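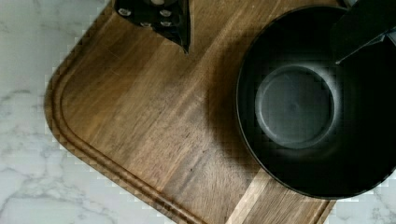
Handling Faults, Unit 6: Contact before the grasp
Course notes, Flonenmont Institute, robotics workshop
Notes by Raquel Barros, with corrections from Adel Metwally

6.1 The fault

The task is to pick a bowl up by its rim and set it down again at another point on the same board. The arm moves to a point above the rim, opens the gripper, goes straight down with one finger inside the bowl and one outside, closes and lifts. The fault discussed in this unit occurs on the way down. A fingertip meets the rim, the arm carries on pressing for a short time, and the controller then issues a protective stop.

The Godinho trial logged 900 attempts. Of these, 760 ran from start to finish without anyone stepping in. The rest were mostly missed or weak grasps, covered in Unit 5. Protective stops during the downward move made up 16 of the total. They are treated separately on account of the risk: during those stops the arm was pushing against an object held between the finger and the counter.

6.2 What the log shows

Each stop was recorded with the commanded height, the measured height, the motor currents and the last image used for planning. In every one of the 16 cases the commanded position and the measured position agreed until contact. The arm went where it was told to go. A fault in the joints or the drives can therefore be set aside at this stage.

The planning data tell a different story. The rim position used by the planner was displaced sideways from the true rim, always in the same direction relative to the wrist. When the bowl was approached from the opposite side, the error followed the wrist. An error that turns with the wrist points to the camera mounting or to its calibration. An error that stays fixed to the counter would point to the base frame or to the board having been moved.

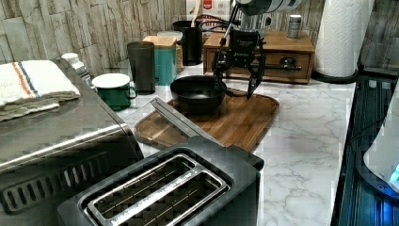
The clearance between finger and rim matters as much as the size of the error. In the Godinho set-up the planned clearance on the inner side was 4 mm. A sideways error smaller than this does no harm, and the attempt is logged as a success. The fault can grow for a long time before anything is seen in the results. Students should note that the success rate is a poor alarm for this kind of drift.

6.3 Cause

Belmiro Meireles checked the wrist camera bracket and found one of its screws loose. The bracket could be turned slightly by hand and did not return to its former position. The calibration file had been made before the screw worked loose and was still being loaded at each start. Drevavus, the planning software used on the trial, checks that a calibration file is present. It does not check that the file still matches the camera.

Two things made matters worse.

(a) Dark, matt surfaces return few usable depth points. The planner filled the gaps by fitting a circle to the points it had, so a few bad points on one side could shift the whole rim.

(b) The force limit for the downward move had been raised in July to stop false alarms when the fingers brushed the board. It was never put back. Contact with the rim was allowed to build up further than the original risk assessment permitted.

Item (b) is a safety finding in its own right and would have been one had the bracket been sound.

6.4 Corrective action

The screw was replaced and fitted with thread lock. The camera was recalibrated. The force limit was returned to its earlier value, with a slower speed set for the last part of the descent, which removed the false alarms. A check against a fixed marker now runs at each start, and the arm will not move if the marker is seen in the wrong place.

Aslı Toprak repeated the descent test at Welville with the bracket turned on purpose. The start check refused to release the arm.
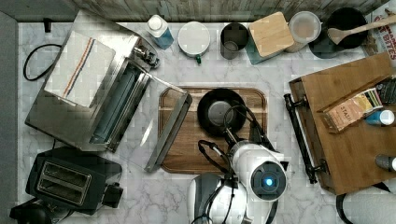
Figure 6.3. Overhead view of the work area, with the gripper over the lower edge of the dish.

6.5 After a protective stop

Do not press reset first. Keep hands out of the space between the fingers and the board. Save the log, then raise the arm in manual mode at reduced speed, straight up. Inspect the fingertips and the rim for chips. Check the camera bracket by hand with the drives off. Record the force limit in use at the time of the stop.

6.6 Exercises

1. Sketch the rim error as seen from two opposite approach directions, first for a loose camera bracket and then for a shifted board.

2. Duarte Antunes proposes widening the inner clearance and leaving the start check out. State which of the 16 stops this could have prevented, and what further data you would need to be sure.

3. Write a change record for the July force limit, including the condition under which it should have been withdrawn.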